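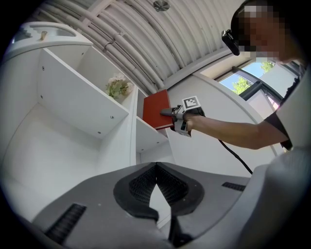 By Tracey Whiteley | 4:10 p.m.
3 comments | 23 shares

Small webcomic, big month. Drovine, the strip about a herd of cows who share one apartment and one phone charger, is getting a print collection in March from Trasness. Title is Lenz Gets the Window Seat. Lenz is the goat, for new readers. He pays no rent.

Creator Derek Penrose has been posting the strip for free, four panels at a time, and says that part won't change. "I'd miss the complaints," he wrote in a post to readers this morning. Most of the complaints are about Lenz.

The book picks 100 strips out of the 1,475 in the archive. Penrose did the picking himself and redrew the early ones, where the cows had, in his words, "knees in the wrong place." The long elevator story is in, all of it. So is the dentist one. The Christmas strips are out - saved for a second book, if there is one.

Also new: 3 strips drawn only for the collection, and a short back section of pencil roughs with his notes left on. Color on the cover, black and white inside. Some fans are not happy about teh black and white. Penrose says color would have pushed the price up too far.

Preorders open through the Trasness site and at comic shops. No word on a digital edition yet, Trasness did not get back to us by posting time. Signed bookplates go to early orders while they last.

The regular strip takes a week off for the launch, then its back with a new storyline. Somebody buys a second charger.

Last updated 5:35 p.m.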